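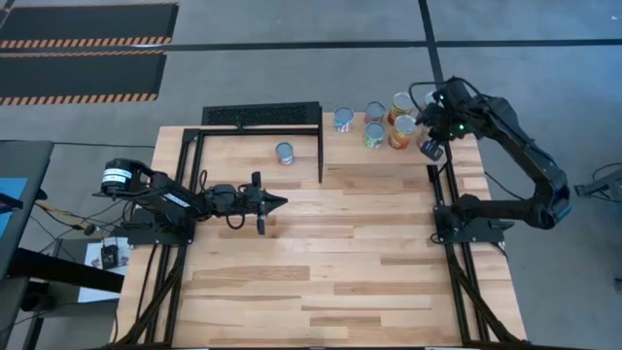

Photo: Izzati Hidayat

Print this page | E-mail this page

Brilden Residents' Food Cupboard
Minutes of the meeting held on 23 Jun 2025
In the chair: Aiman Wattimena. Notes: Izzati Hidayat.

1. Last minutes
Agreed, with one change. The June delivery was described as "a success". The chair asked on what evidence. Changed to "took place".

2. Opening hours
Proposal to open a second evening at Merau Hall. The paper claimed that 78 households had asked for this. Izzati had read the forms and found that 37 had ticked "yes" and the rest had ticked "don't mind". The meeting did not accept that not minding is the same as asking. Trial of one month, then look at who came. No promise beyond that.

3. Money
Balance £467. Brornon have offered a discount on dry goods if we sign for two years. Several members doubted there was any discount, as the price list supplied has no date and no delivery charge on it. Aiman to get the charge in writing. Nothing to be signed before then. 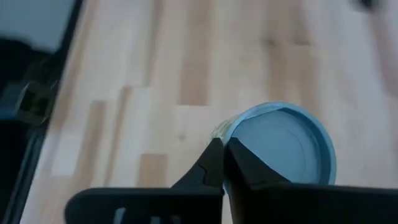

Round container, pale blue.

4. Storage tubs
Castaño Supplies say their tubs keep rice and pasta fresh "up to three times longer". Longer than what was not stated. It was suggested we buy a full set. It was also suggested that a clean jar does the same job. Agreed to buy two tubs and see.

5. Fruit
Long discussion. The leaflet says people want more fresh fruit. The returns sheet says a good deal of it comes back, mostly in the last hour. 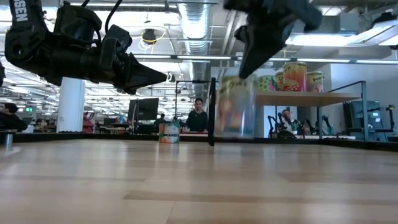

Izzati thought the timing was to blame and that fruit should go out first. The chair was not convinced, having heard the same said of bread last year, but had no better idea. Fruit to go out first until the next meeting. Returns to be weighed this time and not guessed.

6. Any other business
New sign for the door: put off again. A request to rename the cupboard a "hub" found no support.

Next meeting to be fixed once the hall confirms.

Contact us | © Brilden Residents' Food Cupboard | Back to top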